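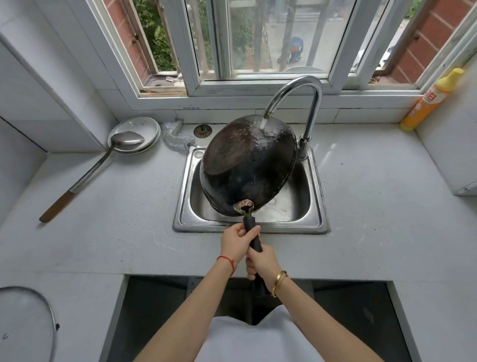 I caught the Stakbridge kicker in the parking lot after the 16-13 win over Skoltomau, and he was still in his cleats, eating a granola bar and grinning like a kid. The winning field goal came with 2 seconds left, so I asked what was going through his head.

"My socks," he said. "The left one had slid down and it was driving me nuts."

He missed six kicks in April, back in spring ball, and I figured he'd dodge that one. Nope! He brought it up before I did. "I was rushing my steps. Coach had me walk them off with no ball until I was sick of it. I still hate that drill."

We got onto the Zeleke game next (235 rushing yards allowed, ouch), and he stuck up for the defense right away. "They were on the field all night. We kept going three and out. Put that on us."

Esik is up next, on the road, and that place gets windy. Does he worry about it? "I'll go out early and kick from both hashes. If it's blowing hard, I'll tell Coach my range and he can decide."

Then his ride honked, and he took off across the lot with his helmet under one arm.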